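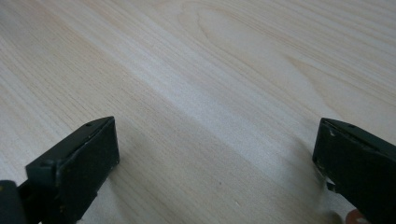
The wide wooden surface, pale and bare, Friday morning.

I visited the Lillov workshop in February, together with my colleague King-fai Yen. They make tables and work surfaces for schools and small kitchens, and on one Friday of the month they open the doors to visitors. We took the early train to Wisthorpe and then walked 3 kilometers along the canal, which was longer than it looked on my map. My shoes were not the right ones.

The tour was led by Tatsuya Hattori, who has been responsible for the finishing room for many years. He speaks quietly and one must stand near him. He started in the wood storage, where the boards rest until they are ready to be cut. I asked how one knows that a board is ready. He told us that they weigh a test piece every week and write the number on the wall, and when the number stops changing, they begin. The wall is full of pencil numbers. Some are crossed out and I did not dare to ask about those.

After this we went to the sanding room. It was very loud, so we received ear protection. The first paper is coarse, and the last one before the oil is number 400. For one customer, Pestow, they go up to 600, but Mr. Hattori does not like it very much. He thinks the oil then stays on top and does not go in. King-fai did not agree with him, and they discussed this for a long time next to the door while the rest of the group waited politely.

I liked the finishing room best. We were allowed to put our hands on the finished surfaces and to compare two kinds of oil. With closed eyes I could feel a difference, with open eyes I could see almost none. The oil they use most comes from a small maker called Yoshida, and it smells a little like walnuts. I wanted to buy a can, but the shop had only the large size and I did not want to carry it to the station.

At noon there was soup and bread in the canteen. We were 29 visitors, so not everybody found a chair at once, and some of us ate standing by the window. I spoke with a teacher who wanted to order tables for her art class. She was worried about paint stains. Mr. Hattori gave her a small bag with sanding paper and said that stains are not a problem if the children are taught to sand along the grain.

For those who want to go: the visit is free, but you must write to the office before. Bring warm clothes for the wood storage. The last train back from Wisthorpe which stops at every station leaves at ten past five, and we reached it by running.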